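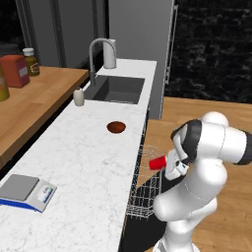
Search this journal
Enter keywords Go

Print this page | E-mail this entry

June 2021
Posted by the Memwood cell keeper

Spent the day on the kitchen cell in the Ondunach simulator. The wrist had been drifting since the last model update, and I wanted it settled before the Cisneros tasks are loaded.

Started with the base. The column was still parented to the floor object, left over from when the floor was one slab. Moved it to the world frame and zeroed the offset. The arm now loads at the same spot each time, measured against the island edge over 15 resets. Before this, the base shifted by 2 mm on every reload and the error added up. It looked like a joint problem and I wasted most of Monday treating it as one.

Next, joint limits. The elbow limits in the config were copied from the Bavstead arm, which has a longer forearm. With the arm folded up beside the island, the solver was running into the wrong stop and flipping the wrist to get around it. Replaced the values with the ones from our own data sheet and left a margin at each end. No flips afterward in the same pose.

Then the fingers. I use the red cylinder for grip checks, held horizontally with the open end toward the counter. It is a poor shape for the job in one respect - the contact solver only finds two narrow patches on the curved side, and with low friction the piece creeps. Raised the friction on the finger pads only, leaving the object alone, and cut the closing force. Higher force makes the creep worse because the fingers sink into the mesh and get pushed back out. Held the pose for 48 seconds of simulated time and logged the angle of the cylinder against the wrist. Flat line after the first settling bump.

The wire rack is the expensive item in the cell. Every thin wire was carrying its own collision shape, and with the gripper parked in front of it the step rate fell badly. Tried one box for the whole basket, which is fast but means nothing can ever be placed inside. Settled on flat panels for the sides and bottom with the top open. The visible mesh is unchanged. I still have to check that the panels follow when the rack slides in, as the first version stayed behind in the pulled-out position and the arm would stop against empty air.

Scale on the marble counter: the platform is a separate body and needs its own zero after any change to gravity or step size. Added that to the reset script. The display is only a texture, so readings have to come from the log.

Left the sink and faucet alone. The collision hull on the gooseneck closes off the space under the arch, a known fault, on the list since February.

Saved the config under a new name and kept the old one. Tomorrow the rack panels, then the wrist camera mount if there is time.

Print this page | E-mail this entry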